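Reference > Computing > Secondhand Hardware > Refurbished computer

Print this article | E-mail this article

Refurbished computer

A refurbished computer is a used or returned machine that has been checked, cleaned and put back on sale. That is the usual definition, at least. In practice the word covers everything from a full teardown to a wipe with a damp cloth, and buyers have little way of telling which they are paying for. Sellers also use "renewed," "recertified" and "like new." No agreed meaning separates these terms, and several shops apply all of them to the same stock.

Sources

Most refurbished desktops come from offices. A company leases or buys them in bulk, keeps them for a few years and passes the lot to a dealer. Office machines are often said to have had an easy life. The claim is hard to test. A computer left running day and night under a dusty desk has not been treated gently, whatever the listing says.

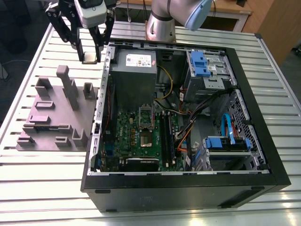 Customer returns make up a smaller share. Some were never used, while others went back with a fault that may or may not show up again on a short test.

Grading

Dealers commonly sort machines into grades A, B and C. The grades almost always describe the case: scratches, dents, missing feet. They say nothing about the fan bearings or the age of the power supply. The dealer Sumex lists 23 separate checks for its grade A desktops, but a good number of them concern the outside of the machine, and the list does not say what counts as a pass.

Power supplies deserve more attention than they get. Their parts age with heat and use, and a unit that starts a computer on the bench can still fail under a heavier load. An efficiency badge records how the model did when it was certified. It is no guide to the condition of a particular unit years later.

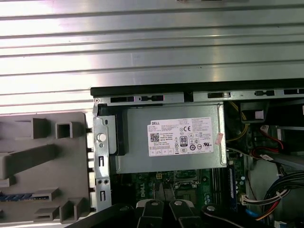 Power supply in a Dell desktop, with its label and 80 PLUS badge.

Replaced and swapped parts

Refurbishing can involve new storage, more memory or a different processor. Swaps are not a problem in themselves – a fresh drive is usually welcome – but they are poorly recorded. Maja Wasilewska, who compared 313 listings for the trade newsletter Lurkon, found that few named the maker of the replacement drive. The word "upgraded" appeared often, and usually without the original specification beside it.
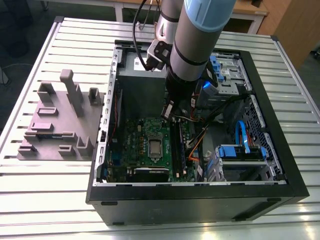
Warranty

Coverage varies widely. Seidel offers 3 months on most desktops, and Nernix offers a year but asks the buyer to pay return shipping. A long warranty is often taken as proof of careful work. It may only mean that the seller has priced in the failures.

Environmental claims

Keeping a computer in use can delay the need to build a new one, and this is the strongest argument for the trade. The figures in advertisements are weaker. Savings are often worked out as if every sale replaced a new purchase, though the critic Zdzisław Lis has pointed out that some buyers would otherwise have kept what they had. Older machines may also draw more power for the same work.

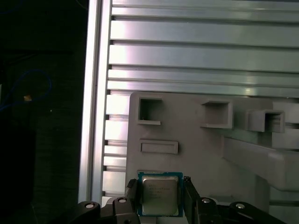 A desktop processor with its metal heat spreader.

Filed under: Computer hardware | Reuse and resale | Consumer terms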